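Khunthong picks the other lot, and I'm trying to be grown up about it

Well, that's that then. Tassanee Meesuk is off to Khunthong. She told our coach on Friday, it was on the club page by teatime, and by the time I'd got my coat off my phone had gone completely mad. If you follow women's basketball round here you'll already know, and if you don't, she's the best young guard to come out of the Plusura academy since I started writing these bits and pieces, and we really (really!) thought she was staying.

For anyone catching up, she's been with Plusura since she was 12. She came through the under-fourteens, then the under-sixteens, and last season she was training with the first team two evenings a week and still turning out for the juniors at the weekend. She's 17 now. The choice was between signing a first senior deal with us, going to Cludier, who'd been sniffing about since last summer, or heading over to Khunthong, who only came in for her properly in the spring. I had Cludier down as the danger. Shows what I know.

I spoke to her for a few minutes after training, and she was lovely about it, as she always is. "I wanted somewhere I'd have to fight for my minutes," she told me. "Here everybody's been so kind that I sometimes think they'd pick me whatever I did." I said I didn't think that was true, and she laughed and said I would say that.

She's got a point about the minutes, mind you. Khunthong have two proper senior guards ahead of her and a coach who doesn't hand out starts to teenagers. With us she'd have been first off the bench straight away and very likely starting before Christmas. Some people on the forum are calling it a daft move for exactly that reason. I go back and forth on it. When she had a quiet game for us last season (the away one at Cludier, where she missed her first four shots and then stopped shooting altogether) there wasn't anyone pushing her for the place, so she just stayed on and had a miserable time of it. At Khunthong she'd have been sat down, told what was what and sent back out again. Maybe that's what she's after.

The other thing is college. She wants to carry on with her science, and Khunthong have sorted it so she can do her courses in the mornings and train from mid-afternoon. We offered something similar, I'm told, but it meant a bus across town and back every single day, and I've done that bus. I wouldn't choose it either. Her mum was very keen on the studying side, and good for her, I say. Knees don't last for ever.
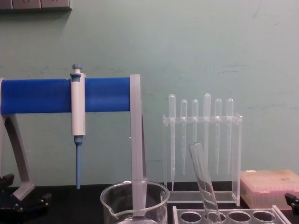
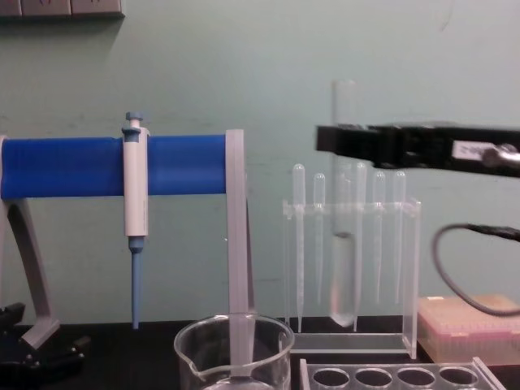 Pipettes on the bench.

Now, the money. I've seen all sorts of figures thrown around, most of them from people who couldn't tell you what day training is. Nobody at either club will talk about wages and I'm not going to guess. What I can say is that there's a compensation payment due to Plusura for bringing her through, it's set by the league, and it won't buy us another Tassanee. It might get the showers fixed in the away changing room, which would at least stop visiting teams moaning at me as if I were the plumber.

There's been a fair bit of grumbling about our coach as well, and I think some of it's unfair. He's on the last year of his contract and hasn't been offered another, so of course a young player's going to wonder who she'd be playing for in twelve months' time. Would you sign up for that? I asked Tassanee straight out whether it had made a difference, and she said it hadn't, and then she said "well, a bit", so take that how you like. The board could have settled it back in February one way or the other. They didn't, and I can't help thinking we've lost a player partly down to people not making their minds up.

I rang the club to ask about it and got a very polite nothing. They're "reviewing the whole basketball side over the summer" and will say more in July. July! Pre-season will be on top of us by then, and every other decent guard in the league will be spoken for.

Cludier, for their part, have taken it on the chin. Their supporters had been rather cocky about it all (there was a song, I won't repeat it) and it's gone ever so quiet over there. I'd be lying if I said that hadn't cheered me up a little. They still need a guard too, so we could well end up chasing the same two or three names as them, and they've got the nicer hall and the better car park. We've got the better chips.

So where does it leave us on the court? Short, is the plain answer. We lose our best ball handler just as she was ready, and the two who shared the job last season both want to play further up. One of them told me she'd rather eat her trainers than bring the ball up against a full press again. I'd expect one of the under-eighteens to get a proper look, and there's a left-hander in that group I like very much. She's tiny but she never stops talking on defence and she's got a lovely pass off the dribble. Give her a few games, let her make a mess of some of them, and see where we are by the new year.

What I don't want is for us to panic and bring in someone's cousin on a one-season deal, as we did the year before last. She was very nice. She couldn't go left.

The first meeting between the sides will be at our place, going by the draft fixture list, and I'd be amazed if it isn't a sell-out. The hall holds 520 and we had it close to full for the last derby, when you couldn't move near the tea hatch. I do hope people give her a decent welcome. There's been a bit of nastiness online since the news came out, mostly from accounts I've never seen before, and it wants to stop. She's a teenager who's picked a team. She turned up early, she stayed late, she signed every scrap of paper that got shoved at her, and she once ran the line at a junior game with a streaming cold when the referee's car broke down. If you want to boo somebody, I can suggest a few better candidates, and most of them park nearest the door.

She'll wear number 5 at Khunthong, the same as she did with us, so those of you with the shirt can at least keep the back of it. Clokance, who sponsor our junior shirts, have said they'll carry on for another season regardless, and I was very glad to hear it. I'd been half expecting them to drift off with all this going on, and the juniors are the bit of the club that works.

Tassanee has two more sessions with us and then she's away. She's asked if she can come back and help at the summer camp, and our coach has said yes before anybody upstairs could form a view on it. Places for the camp are still open if you've got a youngster who fancies it. Bring a drink and proper shoes, and put a name in the shoes, please, as I've still got three odd ones in my boot from last year.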